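About Us
Tedalura Home Skills

Home | About Us | Our Courses | Newsletter | Contact

Who we are

Tedalura is a small school and workshop where people learn how to show a task to a robot. We opened in November with one rented room and 2 tables. Today we have 3 teachers, a bigger room, and a group of home teachers who work in their own houses and apartments.

The school was started by Shahram Parsa, who repaired sewing machines before he came to robots, and Ebise Negash, who taught handcraft to children. They met at an evening class in Ellden and found that they had the same complaint. Many people were writing programs for robots, and very few were thinking carefully about how the hand should move when it picks up a necklace or folds a sock.

What we teach

Our students learn two ways of showing. In the first way, the student sits at the remote desk and moves the robot arm from there. In the second way, the student holds the gripper in the hand and does the work directly, at a real table in a real home. Most beginners start with the second way, as the hand understands it faster.

We ask our home teachers to work in the rooms where the family lives, with the things which are there. A child's bedroom is a very good place for learning. There are small things and soft things, and the surfaces have patterns.

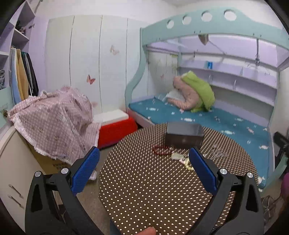

Tedalura Newsletter, Issue 38, page 2

Beads are one of our favorite lessons, and also one of the most difficult. A string of beads has no fixed shape. If you close the blue pads too early, you push the string away from you. If you close too low, you press on the table. Ebise teaches the students to come down slowly with the pads open, to wait a moment, and only then to close. Clear plastic is a lesson for later in the course, because it shines and its edge is hard to find.

How we work

Every home teacher makes 500 showings before receiving the Kermani certificate, which has its name from the street of our first room. A showing with a mistake is also kept, if the student corrects the mistake calmly. We do not like hurry. Shahram looks at the showings together with the student and speaks about the wrist, the speed and the moment of letting go.

Our partner workshop Pranach takes care of the grippers and changes the finger pads when they are worn. Please bring your gripper with you when you come for a lesson, also if you think it is in good order.

Visit us

The open evening is on Tuesday, July 4, 2023. You can try the hand gripper and the remote desk, and ask the teachers anything about the courses. No experience is needed. Children are welcome together with a parent.

Back to top | Our Courses | Contact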